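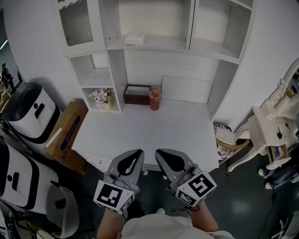 Could a Machine Tidy My Desk? A report on household chores and automation

Snežana Vukadinović
Second-year project, Home and Work Technology
Supervisor: Damir Delić
2020-04-20

1. Why I chose this subject

My grandmother has a saying that a house is never finished, only paused, and I suppose this project began in her kitchen. She had read in a magazine that robots would soon be doing all our housework, and she wanted to know from me (being the one in the family who studies "that sort of thing") whether she ought to wait for one before replacing her old vacuum cleaner. I told her to buy the vacuum cleaner. But I couldn't really explain why, and it bothered me all the way home on the bus, so when Mr Delić asked us to pick a question that an ordinary person might want answered, I already had mine.

The question is this: which everyday chores, at home and in a small shop, can be handed over to a machine now, and which are still waiting? I have left out factories, where everything is bolted down and arrives in the same position all day long. I have also left out washing machines and dishwashers, although Mr Delić argued quite fairly that these are household robots too and that we have simply stopped noticing them.

2. How I went about it

I started in November with reading, then made a list of 30 chores by following my own family about for a weekend, which they put up with very kindly. I sorted the list into jobs that are mostly moving over a surface (sweeping, mopping, mowing) and jobs that need something to be picked up and put somewhere else. Of the 30, 19 fell into the second group, and that surprised me more than anything else I found. I had always thought of cleaning as wiping. Most of it is carrying!

After that I talked to people at two businesses. Forkholm is a furniture and homeware shop near the station, and Tomić is the family hardware shop where I worked for two summers, so they could hardly refuse me. I asked both of them to tell me about the dullest job of the day and who ended up doing it.

3. What makes a desk difficult

I would like to spend a little time on one small chore, clearing and dusting a desk with shelves behind it, as I think it shows the whole problem in miniature. To a person it is five minutes' work and you can think about your supper while you do it. For a machine with a two-fingered hand it is a string of separate problems.

First there is the variety. A folded cloth, a jar with a lid and a vase of artificial flowers might all live within reach of one another, and each wants a different sort of grip. The cloth goes flat and has no proper edge to take hold of. The jar is firm but smooth, and if you can partly see through it, a camera may have trouble deciding where its sides are. The flowers bend when touched, so the sensible thing is to go for the vase, which you then have to find underneath them.

Then there is white on white. A white ornament on a white shelf is easy enough for us, because we notice the faint shadow around it, but cameras have a harder time when there is so little contrast. Shiny and see-through things are awkward too. I hadn't appreciated how unkind modern furniture is to machines until I began looking at my own bedroom in this way.
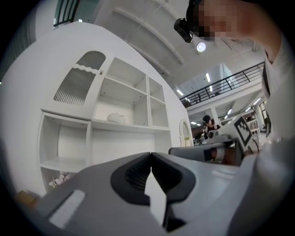 Cubbyholes deserve a mention of their own. Reaching on to an open table from above is one thing, but reaching into a compartment means coming in from the front with the wrist held level, and not catching the divider or the shelf overhead. I tried it myself with a pair of kitchen tongs and my bookcase. With my arm held stiff I knocked over a candlestick, two paperbacks and a photograph of my cousin's christening, and I have had a good deal of practice at being a person.

The reading I did suggests that many researchers now teach these movements by having people carry them out first and recording what the hand and the camera do. I like this idea very much. It treats tidying as a skill worth copying, and my grandmother was delighted to hear it. The weak point, so far as I can judge, is that everybody's shelves are different, and a machine that has learned one room may be rather lost in the next.

4. What the shops told me

At Forkholm the dullest job is dusting the display pieces. Everything on them must be lifted, wiped under and put back in the same place, and the manager said she would hand it over tomorrow if she could trust a machine with glass. They already use a floor-cleaning machine after closing, and she is pleased with it, although chair legs have to be moved out of its way first.

At Tomić it is sorting returned screws and fittings. I had expected this to be the easy one! But the returns come back in torn bags, in coat pockets, once in a sock, and old Mr Tomić sorts them by feel while chatting with customers. He didn't think a machine would enjoy the chatting.

5. What I would tell my grandmother

Floors and lawns, yes, if the furniture is cleared and you don't mind the corners. Picking up and putting away, not in an ordinary home yet, or at any rate not without someone standing by. I marked 3 chores on my list as "perhaps soon": loading folded towels into a cupboard, collecting cups from a table, and putting shoes in pairs. The towels are my favourite, and I would like to go on with them next year if Mr Delić will have me.

She did buy the vacuum cleaner, by the way. It is red and far too heavy for the stairs.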